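My aunt had been promising to come back to Haverford for so many Decembers that we had stopped making up the spare bed, and so of course that was the year she called from the bus station at Fonammont, 52 miles off, and said she'd be with us by supper if the roads held.

Well, I flew around that house! I swept the hall, I found the good towels, I moved my uncle's fishing boxes off the stairs and then moved them back again when I couldn't think where else they might go. My mother sat by the window with her coat already on (she wanted to be the first one out the door) and told me stories about the two of them as girls in Stuvach, sharing one pair of skates and fighting over who got the left one.

It was past four when I thought about food, and by then the store was closed.
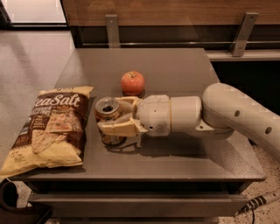

Supper was going to be whatever we had, and my mother said her sister had never once in her life cared about supper. I wasn't so sure. The bag of tortilla chips lay crooked on the gray table, Sea Salt written across it in big loopy letters, and there was the one red apple, and a can of soda already opened. I thought I might slice the apple very thin and fan it out on the blue plate, the way they do in restaurants, and I was still hunting for the blue plate when I heard my mother laugh out on the porch.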